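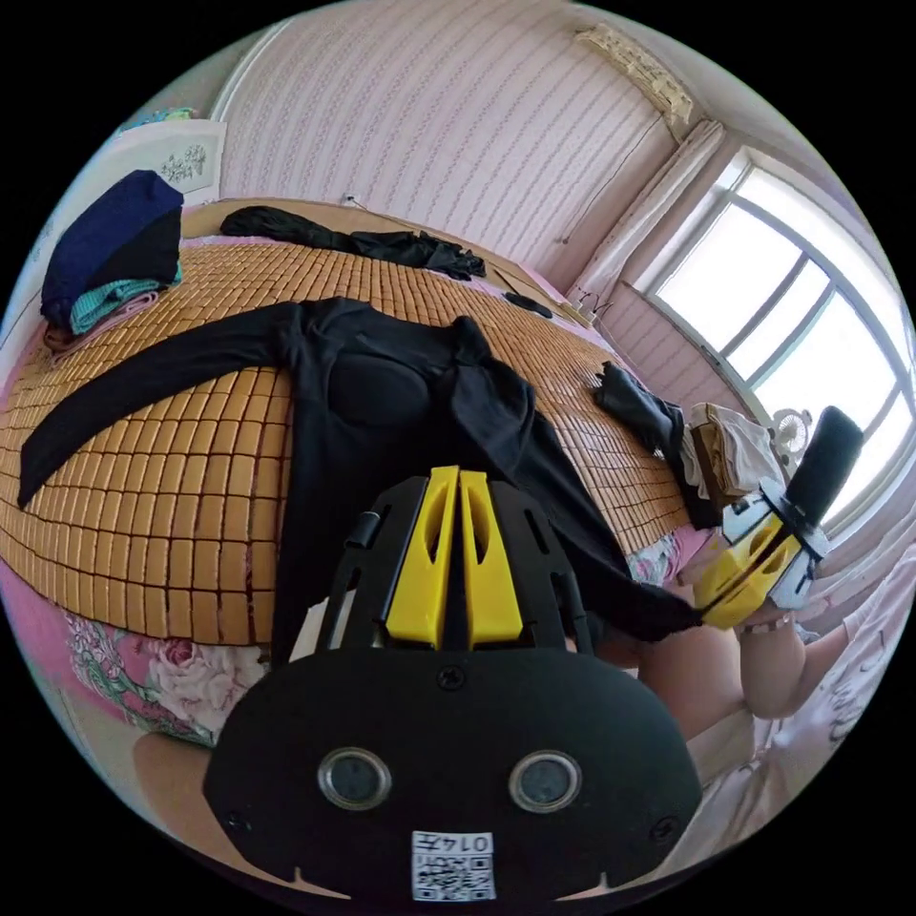
# Brenham Bedroom Folding Set

Brenham is a collection of short recordings of people folding and sorting clothes at home. Most of it takes place on beds, the spot where laundry tends to get folded in the homes we visited. Each recording starts with a few garments out of order and ends when the person decides the job is done. Surfaces vary a lot: bare mattresses, quilts, sheets, and summer mats such as the woven bamboo one laid over a rose-print bedsheet, with a long-sleeved black top spread flat on it. Finished items usually go in a stack at one corner of the bed, and we left it to each person to choose the corner.

## Contents

- 594 recordings in 40 bedrooms
- Longest recording: 90 seconds
- One row per recording in `index.csv`
- Room notes in `rooms.csv`

## Garments

Tops make up the largest group, followed by pants, towels, and children's clothes. Socks and underwear were left out. Garments belong to the household and were not ironed or prepared for us. Dark clothes are common, and black on black is hard to label: where two black items touch, the outline in the label file may be off by a finger's width.

Long-sleeved tops are tagged `sleeve_long` whether the sleeves are spread out or tucked under. Anything lying in a heap is tagged `crumpled`, even if we could tell what it was.

## Folding styles

No style was required. The three tags in use are:

- `thirds` – sleeves in, sides in, then folded up from the hem
- `half` – folded down the middle first
- `other` – rolled, or folded in a way we could not name

Urmila Kashyap assigned the tags and Nadège Huet checked them. They disagreed on 62 recordings, mostly between `half` and `other`. Those rows have `style_checked` set to 0 and keep Urmila's tag.

## The rooms

Beds were not cleared before recording. Chargers, bags, and clothes waiting to be put away stayed where they were. `rooms.csv` lists the bed covering, the main light (window, ceiling, or lamp), and whether there is a wardrobe within reach of the bed. Bed sizes were not measured.

## Known problems

- Towels in the Zorcombe rooms were first tagged as blankets. Fixed in the May release.
- Putting clothes into the wardrobe is labeled in about 40 recordings only.
- `fold_count` is blank for rolled items.

## Changes

29th October: added the Sadeghi rooms and split `pants` into `pants` and `shorts`. Old tag names still load.

Contact: Brenham maintainers, via the Forum | © Brenham contributors | Back to top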